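Seit Juli übe ich mit dem Nahtpad von Zakeser, und ich mag es richtig gern! Die rosa Oberfläche glänzt schön, und Knoten halten gut.

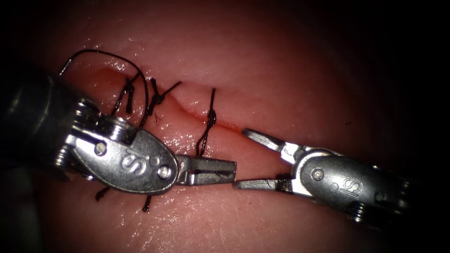
Der schwarze Faden von Brenon lag bei mir dabei — anfangs etwas störrisch, nach fast 100 Knoten hat man ihn im Griff. 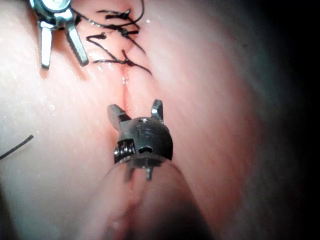 Reißt das Pad aus, wenn man zu fest zieht?
Bei mir bisher nur einmal, ganz nah am Schnittrand.

Einzelknopfnähte gehen super, für lange Schnitte reicht der Platz auch.
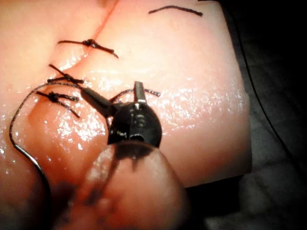
Mein altes von Motaung war viel härter (und roch wochenlang!).

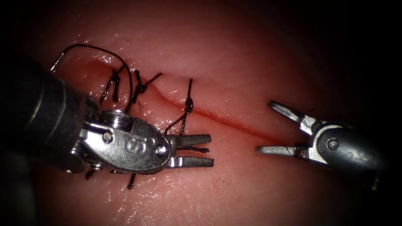 Nur die Anleitung ist dünn, da hat mir Baldur Toft geholfen. Ich kaufe es wieder.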